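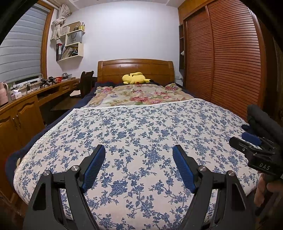 Two quilts on a double bed, one with blue flowers and one with roses.

"People think the pattern comes first," she says, and pours the tea before I have taken off my coat. "For me the cloth comes first. I look at it for a week. Sometimes for a whole winter."

She has repaired and made quilts for most of her adult life, and for the last years she does it in a former shoe shop in Skirgate. She agreed to talk with me on one condition, that I do not print her name. Customers already call her at dinner time, she explains, and she does not want more of them. So in this text she is only the quilt maker, and I think she likes it that way.

The shop has a long table, two sewing machines and a wall of shelves. The newer machine is used for straight seams. The older one she bought from a neighbor and it has been repaired so often that she cannot say which parts are still the first ones. Quilts that wait for repair are folded on the lower shelves, each with a paper label pinned to the corner. On the label she writes the problem and never the price. The price she keeps in her head until the work is done.

I ask her how she learned. It was from an aunt, she says, and the aunt was not patient. "She pulled out my stitches and gave me the cloth back without a word. I was nine. I had to find by myself what was wrong." Later she worked in the sewing hall of Brundener, a maker of curtains and bed covers, where she stayed until the hall was closed. There she learned to be fast. It took her a long time afterwards to become slow again.

At Brundener every woman in the hall had to finish 400 seams in a shift. "You don't see cloth any more when you work like this. You see only the edge that goes under the needle. But my hands are grateful for it. They know the distance without measuring."

Most of her work today is repair. A quilt comes in with a torn border, or the filling has moved into the corners, or a dog has slept on it for many years. She washes nothing before she has tested the colors. For this she takes a white cotton rag, makes it damp, and presses it on each color while she counts slowly to sixty. Red is the color that she trusts least. If the rag becomes pink, the quilt will not go into water at all, and she will clean it only with a soft brush and a piece of net laid over the surface.

"A woman brought me a quilt that she had washed hot," she remembers. "Everything white was now rose. She asked me if I can take it out. I said no, but it is a nice rose. She did not laugh. Now I would say it in another way."

On the question of old against new she has a strong opinion. She does not believe that old quilts were always better made. Many of them were sewn in a hurry, from what was in the house, and with thread that was too weak. What she respects in them is that they were used. She has little sympathy for people who buy a quilt and keep it in a plastic bag in the closet. Cotton needs air, she says, and the folds should be changed at least two times in a year. She does hers in April and again when the heating is turned on. A quilt that is always folded in the same place will break in this place first.

And how should one store it, if the closet is small? On the bed in the guest room, she answers immediately. Lay them flat, one over the other, with the one you like least on top, and close the curtain against the sun.

We come to the subject of money. It is a subject she does not avoid. For a full bed quilt, sewn by hand, she asked 2,000 dollars last year, and she sold one. A machine sewn quilt costs 725 and those she sells more easily, mostly for weddings. She showed me the notebook where she had written her hours for the hand sewn one. It was 186 hours, and the cloth and filling must still be paid from the same sum. "My son-in-law has calculated it for me and then he was quiet for some time," she says. "But I did not ask him to calculate."

Her cotton comes from Pillano, a small importer that still sends samples on paper cards. She prefers a cloth that is woven a little more open, for the needle goes through it easily and the hand does not get tired. For filling she uses cotton or wool. Polyester she will put in if the customer wants it, for example for a child's bed that must be washed often, but she admits that she does this work with less pleasure.

The winter has been quiet. The evening course that she normally gives in the back of the shop is stopped for now, and she misses it more than she expected. There were students who came for years and never finished one quilt. She did not mind. They paid, they talked, and two of them became really good at binding corners – the part where most beginners give up.

What is she working on at the moment? She goes to the table and turns back a sheet. Under it lies a top made of small brown and green triangles, for a customer whose mother had started it and left it in a box. Half of the triangles were cut a little too large. She could cut them again, she says, but then they would be her triangles. So she is taking in the difference at each seam, one after the other, and has reached the fourth row.

Before I go she gives me a rag of white cotton for my own blanket at home, which has a red border. I have told her that I always wash it warm. "Cold," she says at the door. "And test it first."

The interview was held by telephone and in the shop, with open windows. Published Jan 9, 2021.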